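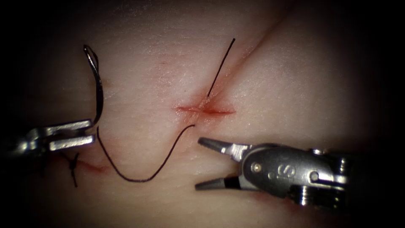

Karla Villaseñor wants to know why every page about stitches is either two lines long or written for surgeons, and could I please do a proper one for people who've just got home from the clinic and are sitting on the sofa wondering if they can have a bath.

Fair enough, Karla! I've had stitches four times now (chin, thumb, knee, and last July a big daft gash down my shin from a stile near Joslow) and I get more messages about the shin post than anything else on this site. So I've pulled the usual ones together. I'm not a doctor or a nurse. If the people who stitched you told you something different from what I say, go with them, they've seen your leg and I haven't.

How do I know if a cut needs stitches at all?

I never do, and I've stopped guessing. What I go by these days: if it's gaping, if it's deep enough that I can see something I'd rather not see, if it's on a joint or the face, or if it's still bleeding after ten minutes of pressing hard on it with a clean cloth, I go and get it looked at. Ten minutes by the clock, by the way. I used to lift the cloth every thirty seconds to check and then wonder why it wouldn't stop.

Bites, puncture wounds, anything with glass or grit in it, and anything where you can't feel or move the bit beyond the cut - don't faff about, go. If it's pouring or spurting, ring for an ambulance.

How long can I leave it before going in?

Same day, and sooner is better. I left the thumb overnight because I was "sure it would knit" and by morning they weren't keen to close it straight away. Cuts that have been hanging about open have had more time to pick up germs, so sometimes they clean it and leave it open for a few days first. With the shin I went directly. Well, I went on the 108 bus with a tea towel round my leg, but I went.

Does it hurt?

The numbing jab does. It's a sharp sting and then a sort of hot spreading feeling for a few seconds, and I found the shin a lot worse than the knee. After that you get tugging and pulling, which is an odd feeling but isn't pain. If it IS pain, say so, they can put more in. I lay there being brave for the first one on my thumb and got told off for it, quite rightly.

Afterwards, when the jab wears off, it throbs. For me that was the first evening and most of the next day. Ordinary painkillers and putting the leg up on cushions did the job.

Can I look away?

Yes, look at the ceiling, look at your phone, talk about your holidays. Tell them if you're a fainter. Ask to lie down even if it's only your hand being done. Máté Medve left a comment saying he watched the whole thing with great interest and then went over sideways when he stood up, so lying down for a bit afterwards isn't a bad idea either.

Why did I get glue or strips and my friend got stitches?

Depends on where it is and how much that bit of you moves, as far as I understand it. Glue and paper strips are lovely for small straight cuts that already sit together nicely. Over a knee they'd just pop. My chin was glued the second time round (same chin, different kerb) and I honestly preferred it, no going back to have anything out.

Staples are a thing too, often on the scalp. I haven't had those. People who've had them tell me they look worse than they feel.

What's the difference between the ones that dissolve and the ones that don't?

Dissolving ones break down by themselves. Some go in a week or two and some take months, especially the ones they put deep down where you can't see them. The other kind have to be taken out by somebody. You can have both in the same wound! I did in the shin, a layer underneath and a row on top, and spent a while confused about why I was booked in for removal when I'd distinctly heard the word "dissolvable".

Ask before you leave which sort you've got, and get it written down. You won't remember. I had "Tues? or not" written on the back of my hand.
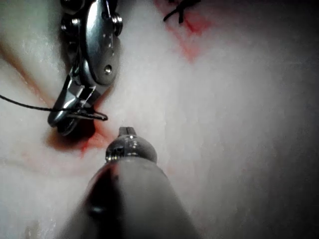

Needle driver and a second instrument, close up.

When do they come out?

Mine, for what it's worth: chin five days, thumb ten, knee a full fortnight, shin twelve days. Faces are quick and joints are slow. Don't let them overstay, because the skin starts growing round them and you can end up with little ladder marks either side of the scar. Don't whip them out early because you've got a wedding either.

Can I take them out myself?

Please don't. I know there are videos. The practice nurse has the right little blade and knows what a wound that isn't ready looks like, and it took her less time than it took me to roll my trouser leg back down. It felt like having a hair plucked, with one properly sharp one near the end that had scabbed over.

Can I have a bath or a shower?

The big one! Mostly the advice I've been given is to keep it completely dry for the first day or two, then quick showers are fine and baths aren't, until they're out and it's closed over. Soaking makes everything soft. Pat it dry afterwards with something clean, don't rub.

For a leg, I sat on the edge of the bath with the bad one hanging outside and did the rest with a flannel. For a thumb, a washing-up glove with an elastic band (not tight, you do need your hand). There are waterproof covers you can buy and they're good if you've a cast-sized problem, but I wouldn't rush out for one for a fortnight.

And swimming?

No. Pools, sea, hot tubs, the river at Patero, none of it until it's healed. I missed most of a very hot July over this and I'm still a bit cross about it.

Should I leave the dressing on or let the air get to it?

My granny was firmly in the fresh air camp. Every nurse I've had has said keep it covered for the first couple of days at least, and change the dressing if it gets wet or grubby. After that it varied. On the shin I kept a light dressing on for much longer because my jeans rubbed, and at night because of the cat, Tesumton, who sleeps on legs.

Wash your hands before you touch it. Before, and then after too.

Do I need a tetanus jab?

Ask them, they'll almost certainly ask you first. It helps if you know roughly when your last one was. I didn't, so somebody had to look it up. If you cut yourself in a garden or a farmyard or on anything rusty or mucky, mention that.

It's red and itchy. Is that normal?

A bit of pink right along the edges, some swelling and a fair old itch are all things I've had each time and none of them came to anything. The itch on the knee nearly drove me up the wall around day eight. Tapping next to it helps, scratching it doesn't.

What would send me back in: redness that's spreading, skin that's hot, more pain instead of less as the days go on, pus or a nasty smell, red streaks heading away from it, or feeling feverish and rotten. Draw round the red bit with a biro if you aren't sure. If it's gone over the line in a few hours you've got your answer and you should ring someone that day, even if it's a Friday teatime and you feel like a nuisance.

One of my stitches has come undone!

If the edges are still together, cover it, keep it clean and ring for advice. If it's opened up, go back. I popped one on the knee by kneeling down to get a casserole dish out (I know) and they just put paper strips across it.

Can I drive, work, run, lift things?

Driving depends on whether you can do an emergency stop without wincing. If not, don't. I was back at a desk the next day with the shin and off my feet-all-day Saturday shifts at Kelemen, the garden centre, for two weeks. Running I left till a week after they were out. The skin might look finished by then but it's a long way from its proper strength, so go easy on anything that stretches it.

Will I have a scar?

Probably, yes. The shin one went purple and lumpy for about three months, which worried me no end, and then it flattened and faded. It's now a thin pale line with a slight kink at the bottom. Scars go on changing for a year or more so try not to judge yours early on. Keep the sun off it, high factor or a bit of cloth. Once it had fully closed I rubbed plain moisturiser in at night, in little circles, and I can't swear it made a difference but it felt nicer.

If it's growing thicker or spreading past where the cut was, have a word with your GP.

My cut isn't covered here, can I send you a photo?

No, sorry! I'm squeamish about other people's, and I'd only tell you to ring the clinic. Questions about bus routes with one working leg are very welcome, the comments are open underneath.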